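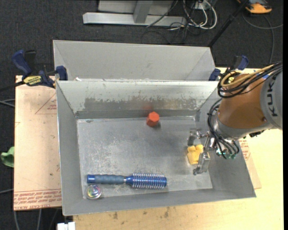 The drawer under the bathroom sink

I finally did it! The big under-sink drawer, the one I've been shoving closed with my knee since we moved to Sirkham, is cleaned out and I am ridiculously happy about it. I started a little after nine in the morning with a mug of coffee and a podcast, thinking it'd take twenty minutes, and then it was lunchtime and I was sitting on the bath mat reading the back of a sunscreen bottle.

My rule was simple. Everything comes out, everything, and it all goes on a towel on the floor. No deciding while your hand is still in the drawer! I've tried it the other way and I just end up moving things from the left side to the right side.

Then I sorted by who uses it, which I stole from my friend Lindiwe Ndlovu (her linen closet is a thing of beauty, I'd move in there). Mine, his, the kids', and everybody's. The everybody pile was the worst. Three half rolls of medical tape, a bag of cotton balls that had split open, and enough hair ties to circle the house. I counted those because my daughter bet me there were 200. There were 376. Three hundred and seventy-six! And we still can't find one at ten to eight on a school morning.

Hairbrushes got a good wash while I was at it. Pull the hair out with the end of a comb, then swish them in warm water with a squirt of shampoo and lay them bristles down on a towel overnight. If yours has a padded base, don't soak it, just dip the bristles - water gets in under the pad and stays there forever.

For dividers I used shoebox lids and one old loaf pan, so I spent nothing on the inside of the drawer. I did treat myself to a roll of Zikex liner, the bumpy kind, and it took around 50 cents' worth of patience to cut it straight (I did not cut it straight). It grips really well though, and nothing slides when you yank the drawer open.

Next up is the hall closet, probably in February when it's too cold to do anything fun outside. I already have a pile of shoebox lids saved up for it.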